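Newsletter and Email List FAQ: the stuff you keep asking me
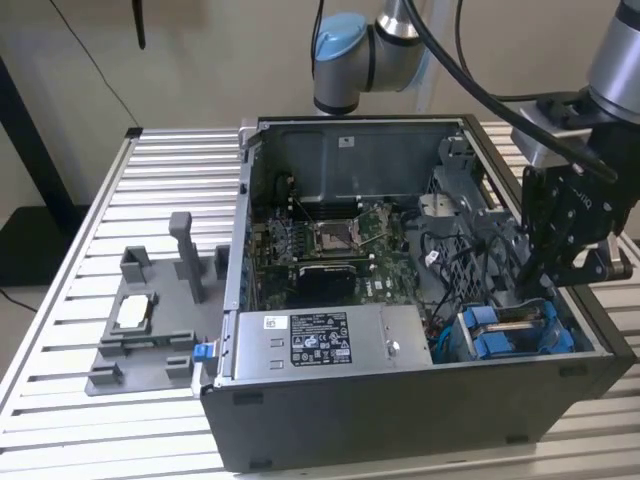 An open Dell desktop tower on the workbench.

Hi, I'm Hauwa Bassey and I write the Saturday letter at Rukine. My inbox fills up with the same handful of questions every September, when everybody decides it's time to get their marketing sorted, so I've put my answers in one spot. I'll add more as they come in.

Do I really need an email list if I've got a good following on social?
I reckon you do. I had a lovely little crowd on one platform, then my reach dropped off a cliff in a fortnight and I had no way of getting in touch with any of them. My list started with 127 people (a fair few of them cousins!) and it still brought in more work than all my posts put together.

How often should I send?
As often as you can keep up without dreading it. I do weekly. I tried daily for a month and my writing got very thin, and my partner got very sick of hearing about subject lines.

What do you use to send yours?
Jasari, on the small plan. I used Pirkow before that and liked the editor better, to be fair, but the tagging drove me up the wall. If you're only sending one letter to one list, you'd be happy with either.

Can I add people whose business cards I've collected?
Please don't! Send them a personal note and ask if they'd like to join. Read up on the spam rules where you live too, and where your readers live. I'm a marketer and no lawyer, so I won't try to explain them here.

How long should an email be?
Mine run to 400 words, give or take a rant. Readers tell me they finish them over a cuppa. I've seen two-line emails do brilliantly and very long ones do brilliantly, so try a few lengths and see which ones get replies.

Should I offer a freebie to get sign-ups?
A small one, sure. My best was a one-page checklist I made on a train. My worst was an ebook that took me eight weeks, and I still can't look at the cover.

People keep unsubscribing. What am I doing wrong?
Probably nothing. I lose a few every single send and it used to ruin my weekend. Have a look if there's a sudden jump, otherwise let them go and get on with the next one.

What time do you send?
7 am, mostly out of habit. I tested it against the evening once and couldn't see enough difference to bother changing.

Do you do list reviews for other businesses?
I do, two a month. I go through your welcome email, your sign-up form and your last few sends, then we have a call. The Iyamu case study on the services page will give you a fair idea of what you'd get back.

My question's not on the list. Where do I send it?
Just hit reply on any of my emails. It comes straight to me and I answer on weekday mornings, usually with a coffee in the other hand.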